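Home | Reviews | Bench Tools | Grippers | Forum | Contact

Gruvis two-finger gripper kit: two stars

The Gruvis brochure promises "recovery from a missed grasp in any orientation." I have read that line on so many boxes that I stopped believing it years ago, and a month of testing in July gave me no reason to start again.

We ran the kit on a two-arm table with a red can and a small aluminum case. Over 617 grasp attempts it logged 51 faults. I could live with that number if the faults were honest ones. The trouble is that in nine of them the controller reported a good grip while the fingers were holding air, and the arm carried on with the rest of the program.
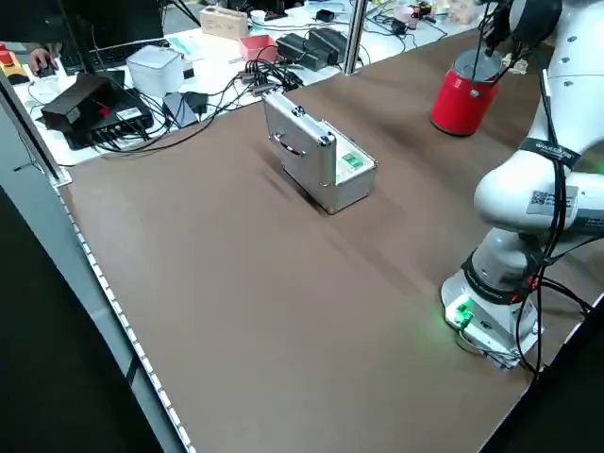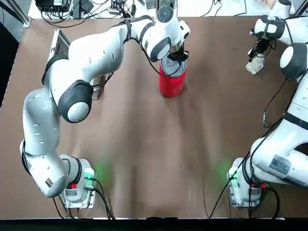
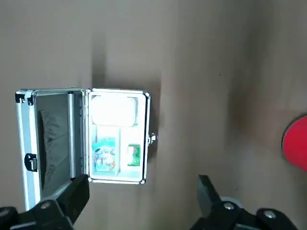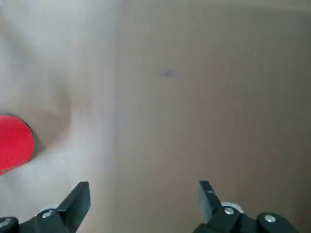 Gruvis support blamed our cabling first, then our lighting. Pallavi Rawat swapped the wrist cable for a new one from Famport and the false grips kept coming. What helped was raising the force threshold by hand, a setting buried on page 5 of a menu the manual never mentions. Now it squeezes too hard for thin packaging - so pick your problem.

My bigger worry is the stop behavior. After a fault the fingers open on their own when you clear the message. If something is hanging over the table, or over your hand, it drops. The older Andinus gripper holds until you tell it otherwise, and the Dubey asks twice.

The hardware is solid and the fingers are easy to change. I would wait for new firmware before paying full price, and keep hands well away when clearing a fault.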